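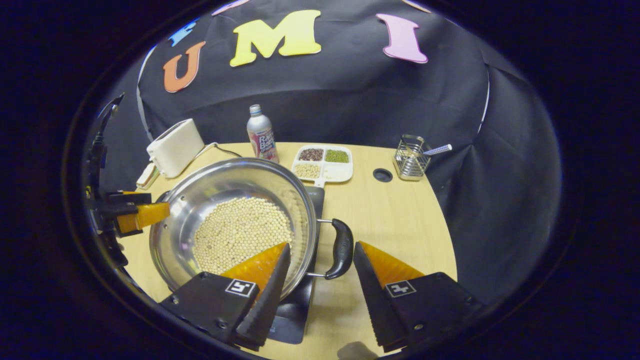
Soybeans in the steel pot, on the round table.

Home | Stories | Issues | Contributors | Submit

The Weight of the Beans

by Ekua Bonsu

The procedure ran to two pages, and Vesela Ivanov had typed it herself in the winter after Drita Vukadinović stopped cooking. It began with the weight. Dry soybeans, 526 grams, taken from the tin and not from the bag, as the tin kept them at a more even moisture. The figure had no clear origin. Drita had always used a brass weight from her father's shop in Gomildale, and when Vesela finally put it on a digital scale the display settled at 526.

Mervyn Mottram read the first page standing up. He had rented the upstairs room in Rollance Street since October and had been asked, as the only other person in the house with working knees, to learn the method.

"It says to inspect them in the pot," he said.

"Tip them in dry. Spread them flat. Take out anything split or dark."

He tipped them in. They made a dull sound on the steel and then slid together into an oval at the lowest part of the base. The pot was large for the quantity. Its sides were polished on the inside and gave back the light from the window, so that he had to lean over to see the beans properly.

"Why not a bowl?"

"She used the pot."

He removed a split bean and placed it on a saucer. Vesela checked the saucer and put a tick on the page.

The second step was water, to three times the depth of the beans. The third was time. Drita had held that beans should stand from the evening news until the first bus, an interval Vesela had converted to ten hours. The bus had been withdrawn long ago and the news had moved, but the interval was fixed in the document and she did not intend to revise it.

"The toaster stays where it is," Vesela said, when Mervyn reached across to make room. "She has toast at four."

Drita was in the next room with the door open. She had spoken very little since the summer. She listened to the kitchen in the way that other people listened to the wireless, and when a step was carried out wrongly she knocked on the arm of her chair. One knock meant stop. Two meant that the cook should start again. There was no signal for approval.

Mervyn ran the water. He used the jug, filling it to the line, and poured against the side of the pot so that the beans would not scatter.

There was one knock.

He stopped with the jug tilted.

"Temperature," Vesela said. She looked through the first page and then the second. "I have nothing on temperature."

"Cold from the tap?"

"I assumed cold. I never wrote it down."

They waited. A chair creaked in the next room and Drita came to the doorway, one hand on the frame. She was smaller than Mervyn had understood from the landing. She crossed to the table and put two fingers into the water, and kept them there long enough for Vesela to look at the clock.

"Živko liked them softer," she said.

Vesela had the pen in her hand but did not use it. Živko Lazarević had lodged upstairs before Mervyn, for eleven years, in the room with the sloping floor. His name was on a strip of tape inside the wardrobe. It did not appear anywhere in the procedure.

"Warmer, then," said Mervyn.

"Like a bath for a child." Drita dried her fingers on her cardigan. "And 90 minutes at the simmer. You wrote sixty."

"You told me sixty," said Vesela.

"For me and you it was sixty."

She took the jug from Mervyn, emptied it into the sink and held it out for him to refill. He let the tap run until it was warm and tested it on his wrist, which was not in the document either. Drita watched the level rise in the pot. When it was right she gave one knock on the table with her knuckle and went back to her chair.

Vesela crossed out sixty and wrote the new figure above it. Beneath the heading for water she added a line, considered the wording for some time, and put: warm, as for a child – D.V.

Mervyn found the lid and set it down quietly.

"What time is the first bus?" he asked.

"There isn't one," said Vesela. "I'll call you at six."

Recent stories
The Havwood Ledger
Turunen's Boat
Instructions for a Cold Pantry
A Tenant of the Lower Field
Two Keys, One Door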